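Storing saucepans and their lids

Pan lids take up more room than the pans do. Four saucepans stack into one another and fill a corner of a cupboard. Their four lids slide around on top, fall down the back, and end up in a drawer with the baking sheets. Below are the ways of keeping them that have worked in my own kitchen, starting with the one that needs no shopping.

Upside down on the pan

Turn the lid over and set it on its own pan, knob pointing down into the pan. The top is now close to flat and a smaller pan can stand on it. This works with most lids that have a low knob. It does not work well with tall domed lids, which tip. Put a folded dish towel between a glass lid and the pan above it.

Inside the pan

A lid that is a little narrower than the pan it goes into can be dropped right inside. Often that means the lid of the next size down. The pan then lifts in and out of the cupboard with its contents, one hand on the handle. Deep saucepans are better for this than skillets.

Check three things before you make a habit of it:

The lid should go in without being pushed. A glass lid with a metal band can wedge in the pan, and getting it out again means prying, which chips the edge. If it does wedge, run hot water over the outside of the pan for a minute and try again.

Both pieces should be fully dry. Water caught under a lid sits there for days and leaves a ring. After washing I leave mine on the rack for 30 minutes and then wipe the inside of the pan once more.

Nonstick coatings scratch. Put a paper towel or a round of felt in the bottom first. A square of old flannel does the same job and can go in the wash.

On the door

Stick-on hooks hold a lid by the rim, two hooks to a lid, set a little closer together than the lid is wide. Clean the door with rubbing alcohol and let the hooks set overnight before hanging anything on them. Ignacio Requena, who fitted our cabinets, prefers a narrow wooden rail with screws, and for heavy lids he is right — I have had a cast iron one come down at six in the morning.

In a rack

A wire rack of the Kamby type stands in a deep drawer and holds lids on edge. Measure the drawer height first. Mine is 10 inches on the inside and the largest lid only just clears.

Getting a lid out by the knob

With a lid stored inside its pan, take hold of the knob and lift straight up. Pulling to one side makes the rim catch on the wall of the pan. A knob in a bright color is easy to find in a dark cupboard.

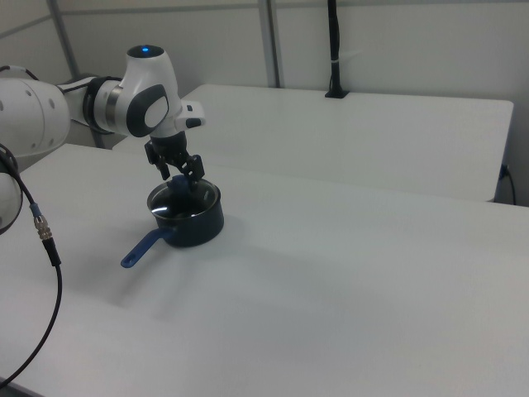 Navy saucepan with the glass lid kept inside. The knob and handle are both blue.

If the knob is loose, tighten it before putting the lid away. Most are held by one screw from the underside. Hold the knob still and turn the screw until it is snug, then stop, as too much force can crack the glass around the hole. A replacement knob is cheap at any hardware store. Take the old screw along to match the thread.

Handles in the cupboard

Long handles should all point the same way, toward the front corner on the side the door opens. With the pans nested, fan the handles out slightly so that each can be grabbed alone. Do not let one stick out past the shelf or the door will knock it every time it closes.

Lids that no longer have a pan

Keep one or two that fit your skillets. The rest can go. I cleared mine out in December and have not missed any of them.

Related tips

Cleaning burnt milk from a saucepan
What to do with a warped baking sheet
Lining drawers with leftover wallpaper
Getting the haze off glass lids
How to sharpen a vegetable peeler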